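How I Finally Got a Smooth Finish on My Old Kitchen Table
20 Sep 2018

I put this off for two summers, so if you're staring at a scratched-up table and making excuses, hi, me too! It took me one long weekend and a lot of coffee. This is for a solid wood top. If yours is veneer, go very easy with the sandpaper or you'll be through it before you know it.

What you need

Sandpaper in a coarse, a medium and a fine grit (my fine was 300)
A sanding block, or a scrap of 2x4 if you're cheap like me
Tack cloths
Wipe-on finish. I used Weltine satin, $28 for the can, and I have over half left
Lint-free rags and gloves

Step 1: Get the gunk off

Dish soap and warm water, then wipe it down with clean water and let it dry overnight. Mine had years of syrup on it (kids). If you sand over grease you just push it into the wood, and then the finish beads up and looks awful. Ask me how I know.

Step 2: Sand with the grain

Start coarse and stick with it until the old finish is gone. Then go medium, then fine. Always move the same direction as the grain, even when it curves a little. I went sideways in one corner and spent an extra hour getting those scratches out. Wipe off the dust every time you change paper.

Run your bare hand over the wood when you think you're done. Your fingers will find rough spots your eyes miss, especially near the edges. Pale wood with long, sweeping grain is my favorite kind to work on, even if every scratch shows.

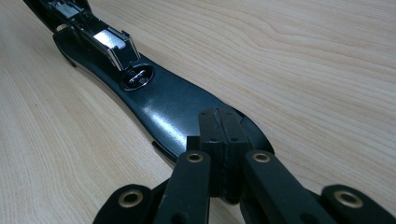 Step 3: Wipe on the finish

Thin coats! Fold a rag into a pad, dip it, squeeze it out and make long strokes from one end to the other. Don't go back over a spot that's started to get tacky. I let each coat dry overnight, sanded super lightly with the fine paper, and did three coats total.

Lay the used rags flat outside to dry, because oily rags in a pile can catch fire.

Step 4: Leave it alone

I waited 7 days before putting anything heavy on mine. We ate dinner on the couch all week and I would do it again.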